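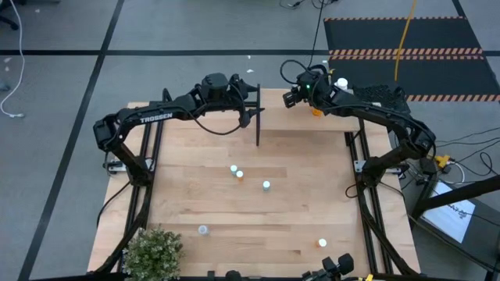 Salud en casa > Botiquín y medicinas > Orden y almacenaje

¿Cómo ordenáis los botes de pastillas cuando se parecen todos?

mariposa_de_nolludo

Hola a todos y gracias de antemano, que ya sé que me enrollo mucho. Llevo una temporada ocupándome de las medicinas de mis padres además de las mías, y tengo la mesa de la cocina que parece el mostrador de una farmacia. Casi todo viene en esos botes naranjas de tapa blanca, que son muy prácticos para que no entre la luz pero que, puestos unos al lado de otros, son todos primos hermanos. Luego están los que no son de receta: las vitaminas, el magnesio, el bote grande de calcio que compramos en Clultomano (trae 310 comprimidos, tenemos para dar y regalar) y un par de frasquitos que ya ni sé de quién eran.

Mi sistema hasta ahora era ninguno. Cada mañana a las 9 saco todo, busco lo que toca, lo pongo delante de cada taza de café y vuelvo a guardar el resto en un cajón, de cualquier manera. El otro día mi padre se quedó con el bote de mi madre en la mano, ya con la tapa quitada, y menos mal que ella lo vio desde la puerta. Me llevé un susto de los que te dejan tonta toda la mañana.
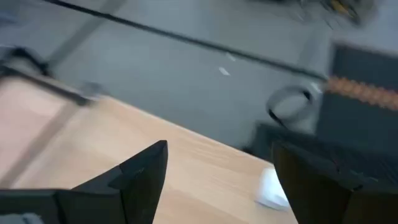

Así que me he propuesto arreglarlo de una vez antes de que llegue octubre, que es cuando me vuelven a cambiar el turno y ya no estaré en casa para el desayuno. He pensado en comprar unos pastilleros semanales, pero mi madre tiene las manos regular y las tapitas le cuestan muchísimo. También he pensado en cajas, una por persona, aunque no sé si al final van a acabar las tres abiertas encima de la mesa y todo revuelto otra vez.

¿Cómo lo hacéis los que tenéis a varias personas tomando cosas en la misma casa? ¿Por persona, por hora, por color? ¿Los dejáis a la vista o guardados? Cualquier idea me viene bien, incluso las que no os funcionaron. ¡Un abrazo grande!

tomillo_y_romero

¡Hola, guapa! Te entiendo perfectamente, yo pasé por lo mismo con mis suegros y mi marido, los tres con tratamiento y los tres convencidos de que se lo sabían de memoria (no se lo sabían). Te cuento lo que nos acabó sirviendo, con paciencia y alguna que otra discusión.

Lo primero, dedícale una tarde tranquila. Despeja una mesa grande, con buena luz, y pon todos los botes de pie y separados entre sí, con la etiqueta mirando hacia ti. Separados de verdad, que te quepa la mano entre uno y otro. Parece una bobada y a mí me cambió la vida, de pronto ves lo que tienes repetido y lo que lleva caducado desde la última mudanza. Lo caducado va a la farmacia, al punto de recogida; no lo tires por el desagüe, por favor.

Después los repartes por persona. A nosotros los colores nos ayudaron bastante, con una goma elástica gorda alrededor de cada tapa, azul para mi suegro, verde para mi suegra y roja para mi marido. Las tapas son todas blancas, así que la goma se ve de lejos y además mejora el agarre, que con las manos de tu madre le vendrá de perlas. El color del propio bote también da alguna pista, si tienes la suerte de que no sean todos iguales.

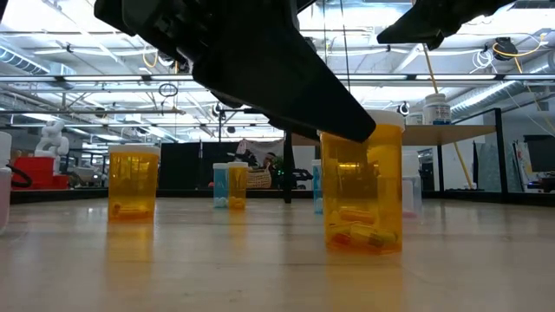
Botes naranjas y azules: a través del plástico se ve lo que hay dentro.

Eso sí, no te fíes nunca de reconocer la pastilla por el aspecto. Hay cápsulas amarillas a montones y a veces la farmacia te cambia de marca y la que era redonda y blanca pasa a ser otra cosa. Manda la etiqueta, siempre, y si se ha borrado o se ha despegado, pide otra. No pases pastillas de un bote a otro para ahorrar sitio. Yo lo hice una vez con las de mi suegro, tan contenta, y luego tuve que llamar a la farmacia muerta de vergüenza para preguntar qué era qué.

Para leer la etiqueta nosotros pegamos encima, sin tapar nada importante, una tirita blanca con la inicial bien grande y la hora. Las compré en Gremlow, las de congelador, que no se despegan ni queriendo. Y en la puerta de la nevera, una hoja con los horarios de cada uno y una casilla para marcar. El miércoles repaso cuánto queda y encargo lo que haga falta, y cuando en un bote quedan 6 pastillas ya no espero al miércoles.

Lo de las tapitas del pastillero consúltalo en la farmacia, que hay modelos de botón bastante blanditos. ¡Mucho ánimo y ya nos contarás!

pepe_bravo_77

Cajas de zapatos. Una por persona y el nombre en la tapa. 10 años así y sin problemas.

lacasadelamesalarga

Buenas tardes. Coincido con casi todo lo de tomillo_y_romero (lo de las gomas me lo copio), pero yo añadiría una cosa que en mi casa fue decisiva, y es tener un sitio para lo que espera y otro para lo que toca ahora.
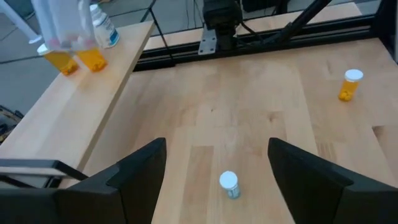

La altura ayuda muchísimo a mantener esa separación. Si todo está en el mismo plano, la mano va al primer bote que encuentra, y con sueño más todavía. En cambio, con una balda baja a un lado de la mesa se ve enseguida: arriba, juntitos, los dos naranjas, con el blanco de etiqueta azul y blanca detrás, que al ser más alto no lo tapan; abajo, en la madera, el pequeño de la etiqueta verde azulada y otro naranja bien apartado, cada uno con su espacio. Yo dejo arriba lo de la noche y bajo solamente lo del desayuno. Cuando se ha tomado, el bote vuelve a subir, y si a media mañana queda alguno abajo ya sé que hay que preguntar.

La balda puede ser cualquier cosa, un tablón sobre dos tacos, una bandeja con patas... La mía salió de una estantería Bravo que se quedó coja y la lijó mi hermana. Procura que quede lejos del fregadero y de los fogones, que ni el vapor ni el calor les sientan bien a las medicinas, y si vienen niños a casa todo se guarda bajo llave, sin excepciones, aunque sea un rato y aunque dé pereza.

Y sobre tu pregunta de si por persona o por hora, nosotros empezamos por hora y fue un lío tremendo, había botes que tocaban por la mañana y también por la noche y nunca sabíamos dónde dejarlos. Por persona y, dentro de cada persona, por hora. Con los frasquitos que no sabes de quién son yo no me lo pensaría ni un minuto: a la bolsa y a la farmacia.

mariposa_de_nolludo

¡Pero qué majos sois! Me quedo con las gomas de colores y con la balda, que tengo un tablón en el trastero esperando destino desde hace siglos. Lo de las cajas de zapatos se lo he leído a mi padre y dice que esa es la buena, cómo no. Este fin de semana me pongo con la mesa y os cuento cómo ha quedado.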